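Sorthorpe Hall Refurbishment: Progress Report to the Stendar Fund
Period covered: July to November
Prepared by Halvard Tveit, Project Manager
30/11/2020

1. Summary

Work on the small display room is substantially complete and within the terms of the grant. Spending to date stands at £1405 against the furnishing line. The main hall remains on the timetable agreed in July, subject to the electrical inspection noted in section 4.

2. Display room

The Fund asked for a plain, dark wall covering that could be taken down between bookings without marking the plaster. Black fabric was chosen over paint for this purpose. The cloth was supplied by Wikström and is held along its upper edge by clips, so that it can be removed for washing.

The first lettering has now been mounted. The letters are large cut-outs in a rounded style and in several colours, attached directly to the cloth.

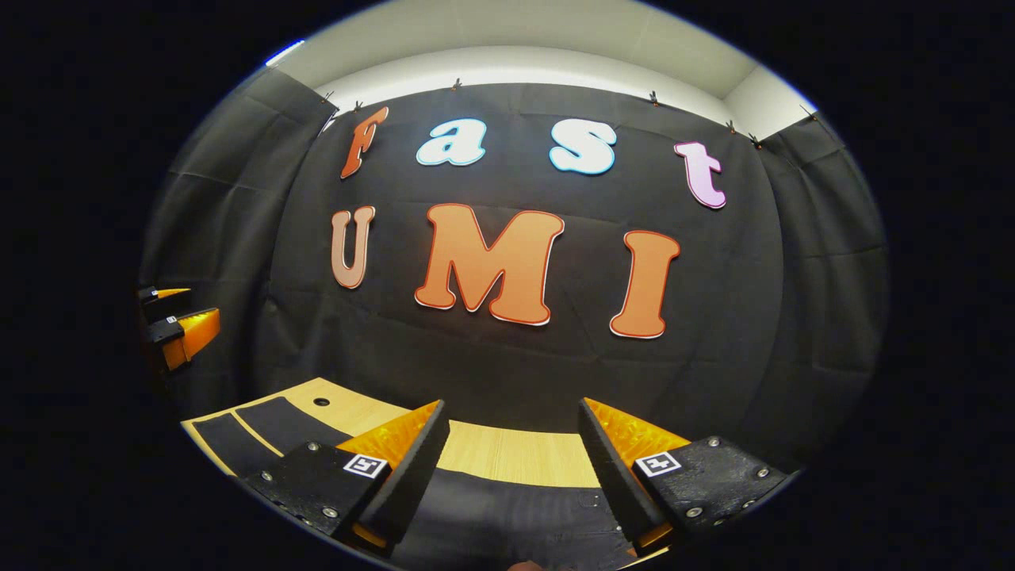

Display room, Sorthorpe Hall: black backdrop with the "Fast UMI" lettering, and the light wooden tabletop in front.

Creases and fold lines remain in the fabric. Steaming has been requested from the supplier at no further cost to the project. The position of the clips will be reviewed at the same visit, as the right-hand side carries more of them than the centre.

3. Furniture

Zimwood has delivered 12 of the 19 folding chairs ordered. The remainder are expected before the next report. Storage for the chairs has been agreed in the rear corridor, and a lockable cupboard will be fitted there for spare clips and letters.

4. Outstanding matters

The electrical inspection of the main hall has been postponed once at the contractor's request. A revised appointment is awaited. The Fund's approval is also sought to move £9 per chair from the contingency line to cover delivery charges that were omitted from the original quotation.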